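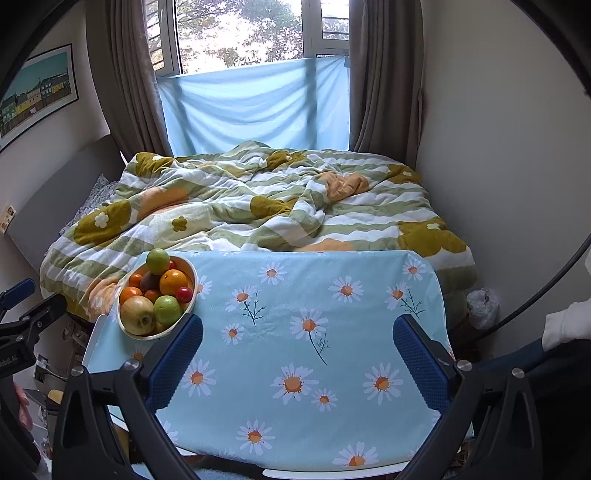
I finally moved all my video editing over to Plillo last month, and a bunch of you wrote in asking how it went, so let's talk about proxies. If you've never used them, a proxy is a small, lightweight copy of your clip that the editor plays while you're cutting, and then the program swaps the big original back in when you export. You need them more than you think. My old laptop would choke on anything with fine detail in it — a tablecloth printed with daisies, say, white petals and orange centers and thin little stems all over a light blue background — and the playhead would hop along like it was skipping every third stone. Same clip as a proxy, smooth as you like.

Plillo will make proxies for you on import, but the setting is off by default and it's buried. Go to Project, then Media, then scroll way down past the color stuff to Playback Copies (why they couldn't just call them proxies, I have no idea). Turn it on before you bring anything in. If you turn it on afterward, it only works on new clips, and you'll have to select the old ones by hand and hit Rebuild. I found this out with 585 clips already in the bin. That was a long evening!

Now, sizes. You get a choice of half, quarter, and "draft." I started with half, thinking I'd want to see what I was doing, and it barely helped. Quarter is the sweet spot for me. Draft is fine for cutting interviews, where you're mostly listening anyway, but I couldn't tell whether anything was in focus, and I let two soft shots slip into a finished piece that way. So before you export, switch back to the originals and watch the whole thing through once, even if it stutters.

Where you keep the proxies matters too. Plillo wants to put them next to the project file, and if that's on your main drive you're going to fill it up fast. Mine took over 200 gigs before I noticed. I bought a cheap Tinthorpe external drive and pointed the cache there, and it's been great, except that I have to remember to plug it in first. If it's not connected, Plillo doesn't warn you or anything, it just quietly goes back to playing the originals and you sit there wondering why your computer hates you today.

Benedito Brandão wrote to ask if he can share a project with proxies only, so his editing partner doesn't have to download everything. Yes, you can! Use Export, then Project Package, and uncheck Include Originals. Your partner cuts away, sends back the project file (just the file, it's tiny), and you relink on your end. The one catch is file names. Don't rename a thing while it's out of your hands, or the relink falls apart and you'll be matching clips one by one. Benedito, let me know how it goes with the wedding footage.

A couple of you asked about Cokby as well. I did try it, for 7 days, which is all the free trial gives you. The titles are nicer than Plillo's and the audio cleanup is really something, but it wants 16 gigs of memory just to open, and the fan noise was driving me up the wall. I might go back to it when I get a new machine.

Next time I want to get into audio levels, and why your music always sounds fine in headphones and way too loud on the TV. I've been playing with the Farooqui meter plug-in and I have opinions. If you've got a clip that's giving you trouble, hit reply and tell me what you shot it on and what you're editing with — I read all of them, even if it takes me a while to answer.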